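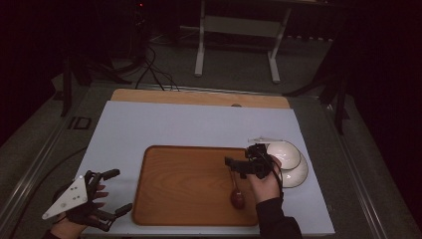
Progress Report to the Rothe Fund
Wusden Legal Help Desk, Traffic and License Cases
Reporting period: second quarter of the grant
Prepared by Mabli Mostyn, program manager

1. Where the work stands

The help desk has been open for the full quarter. It gives free legal advice to people facing license suspension, unpaid traffic fines or a first court date on a driving charge. We do not take felony cases, and we do not take cases where there was an injury. Those callers are sent to the public defender's office or to a private lawyer referral line.

We opened 225 new files in the period. Most were license suspensions for failure to pay or failure to appear. The next largest group was people who had been cited for driving on a license they didn't know was suspended, usually after a notice went to an old address.

2. Staffing

Ayanda Nkuna started as staff attorney in February and now carries the court calendar. She is in traffic court two mornings a week and does intake by phone in the afternoons. Before she started, clients got advice but had no one to stand next to them at the hearing, and this was the main gap named in our application.

The paralegal position is still open. We advertised it twice. The first round brought few applicants with any court experience, and the person we offered it to in the second round took a job with the county. We are asking to repost at a slightly higher rate, using money left over from the months the position has been empty. A budget change form is attached separately.

3. Court dates and results

Ms. Nkuna appeared for clients at hearings throughout the quarter. The usual results were a payment plan, a reduced fine or a continuance to allow the client to clear an older case first. In 13 cases the charge was dismissed. Several of those were citations where the suspension had already been lifted when the stop took place but the state record had not caught up.

Reinstatement takes longer than we planned for. A client can finish everything the court asked and still wait weeks for the licensing office to update the record. Our original timeline counted a case as closed on the day of the court order. We now keep the file open until the client has a valid license in hand — this makes our closing numbers look lower than the target, and we would like to talk about how they should be reported.

4. Outreach

We held 5 evening clinics, 4 of them at the Dinow branch library and the other at the Kineck community center. Dinow was well attended each time. Kineck was not, and we think the bus schedule is the reason. The last bus leaves at 7:40 p.m. and the clinic ran until 8. People without a license are the people we are trying to reach, so the next Kineck clinic will start at 4:30.

The printed guide, "What to Bring to Traffic Court," is finished in English and Spanish. The clerk's office has agreed to keep copies at the front window.

5. Problems

The case management software went down twice during intake hours. Staff took notes on paper and entered them later. No deadlines were missed. The vendor has moved us to a different server and there has been no trouble so far.

Interpreter costs are over budget. We had planned on phone interpreting only, but hearings need someone in the room. The overage is covered for now by the travel line, which is underspent.

6. Next quarter

Repost and fill the paralegal position.
Move the Kineck clinic to the earlier time and compare attendance.
Agree on a definition of a closed case with the Fund.
Meet with the licensing office about delays in posting court orders.

The financial statement and the budget change form follow as separate files. Questions about spending can go to me, and questions about court work to Ms. Nkuna.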